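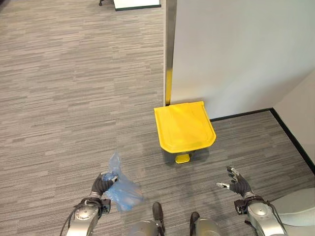 To: office-list
Subject: Re: Trash bins on the open floor, what goes where
Date: 2022-02-01

Answers to the questions that came in after the first message are below. I have left the original text in, since a few people said they never got it.

> Starting this month the small wastebaskets under the desks are going away.
> In their place there will be shared step-pedal bins at the partitions.
> Yellow lid is for general trash. Paper goes in the blue-lid bins by the
> copier, same as before. Please empty your own desk basket one last time
> and leave it in the aisle so it can be collected.

Most of the desk baskets have been collected. A few are still under desks in the Dadel corner. Please put those out tonight or carry them to the supply room yourself. They stack, but only if you take the old liners out first.

> Each bin has a set spot. Please leave it there.

Several people asked why the spot matters. The cleaners work from a floor plan and go from bin to bin after hours. In December, when we tried this with five bins on the Sketcombe side, two of them got moved to be closer to somebody's desk and were not emptied for a week. One had fruit in it. So the rule is that the bin stays in its corner, against the partition, with the pedal facing out into the walkway. If it has been pushed around so the pedal faces the wall, turn it back.

The other reason is the partitions. The metal trim on the ends gets scratched when a bin is dragged past it, and the black baseboard shows every scuff. If you need to get a bin out of the way for a minute, pick it up and put it down again. They are light when they are not full.

> The bins open with the foot pedal. Please do not lift the lid by hand.

Two people wrote that the lid does not open all the way. This depends on how close the bin is to the wall. The lid swings up and back, and if the back of the bin is tight against the partition the lid hits it and stops early. Leave a gap of a hand's width behind. I went around and set them all this way yesterday, but they creep back when people step hard on the pedal. The carpet does not hold them very well. Press the pedal down slowly and the bin will mostly stay where it is.

If a lid drops with a bang, tell me which bin. There is a small damper at the hinge and it can be replaced. I have spares from Wureleo, which is where we bought the bins. Please don't tape anything to the lid to soften it. Tape was tried on one in the old office and it left glue that never came off.

> Liners are in the cabinet next to the sink.

I ordered a box of 100 liners and the box is now on the middle shelf of that cabinet. The ones on the top shelf are the old desk basket liners and are too small. They will go on if you stretch them, but then they slide down inside as soon as something heavy is dropped in, and the next person has to fish it out. I will take the small ones away when I get a chance.

To change a liner, open the lid, lift out the inner bucket by its handle, tie off the bag and put the new one in with the edge folded over the rim about two fingers. Then set the bucket back with the handle toward the rear. If the handle is at the front the lid will not close flat.

The cleaners change liners every night, so you should only have to do this when a bin fills up during the day. That has happened mostly on days when lunch is brought in. Pizza boxes do not fit in these bins. Please take them straight to the dumpster, or flatten them and leave them by the back door, and somebody will bring them down at the end of the day.

> No liquids and no food scraps in the floor bins if you can help it.

I got the most mail on this line, so let me put it more plainly. Wrappers, tissues, used paper towels and dry packaging are fine. An empty coffee cup is fine. A cup with coffee still in it is not, and neither is anything you would not want to smell the next morning. Use the kitchen bin for those. It is larger and it has a tighter lid.

The carpet is the reason for this one. It is gray with a streaky pattern and it hides dirt fairly well, so a leak under a bin can sit there a long time before anyone sees it. We had carpet tiles replaced on the Ahn side last year for exactly that, and the new tiles still do not quite match the ones next to them. If you do spill, blot it with paper towels, do not rub, and send me a note the same day. There is a bottle of carpet cleaner under the sink.

> Batteries and toner go to the supply room.

No change. The battery box is the clear one on the counter.

A few other things that came up:

Somebody asked for a bin by the window tables. I walked it, and the closest yellow-lid bin is 15 steps away, so for now the answer is no. If the tables start getting used more we can look at it again.

Somebody asked if the bins could be a less bright color. I like being able to see them from across the room, and gray ones would disappear against this carpet. The body is dark gray anyway. The yellow is staying.

Chair casters and power cords: please keep both clear of the pedals. A cord that runs under a pedal will get pinched sooner or later. I found one already and moved it behind the desk panel.

Dust collects in the corner behind the bins, where the vacuum does not reach. I have asked the cleaners to lift each bin out once a week and go along the baseboard. If you see that it has not been done, let me know which corner and I will pass it on.

We now have 31 seats using the shared bins. The remaining desks, in the two closed rooms, keep their own baskets until the lease on that space is settled. Nothing changes for those of you who sit there.

Please reply to me directly and not to the whole list unless it is something everyone needs to read.

Facilities desk
Sketcombe side, by the supply room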